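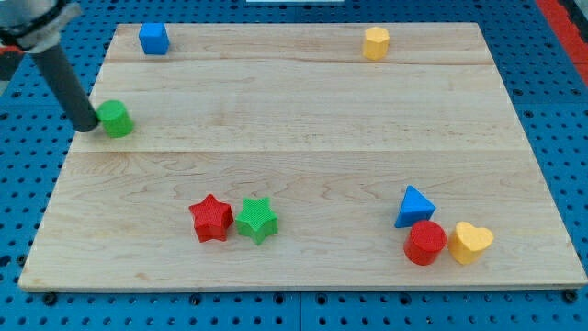 Capítulo 4
A célula de bancada: montar, referenciar, conservar

Chegou a hora de pôr as mãos na máquina! Nos três primeiros capítulos o braço foi sobretudo um desenho com ângulos e eixos. Agora vai ter parafusos, folgas e pó, e é aqui que a robótica começa a ficar mesmo divertida.

A célula que nos acompanha até ao fim do livro é a da oficina de Vilotham, montada por Masaru Tamura e mantida por Hüsnü Eren. Tem um braço, uma mesa perfurada, uma placa de madeira como superfície de trabalho e um jogo de peças coloridas de formas simples: cilindros, prismas, um cubo, estrelas. Parece pouco, mas dá para aprender quase tudo (a sério!), da fixação da base à troca da ponta.

Começamos pela mesa. Os furos formam uma grelha, e essa grelha é a nossa primeira régua: se a placa assentar torta, todas as posições gravadas herdam o erro. Depois vem a referência do braço, que em Vilotham se repete todas as sextas-feiras, antes de qualquer exercício. Eren toca com a ponta em 20 posições da placa e anota os desvios num caderno que já vai na página 96. Vamos ler algumas dessas páginas, e há lá uma correia frouxa que se deixa adivinhar semanas antes de dar sinal!

Na secção 4.3 desmontamos a ponta, limpamos o encaixe e voltamos a apertar tudo pela ordem certa.

Antes de avançar
Reveja a mudança de referencial (página 91) e tenha à mão uma chave sextavada, um pano sem pelo e um caderno.

4.1 A mesa e a placa

Retire todas as peças da placa e passe a mão pelas juntas da madeira.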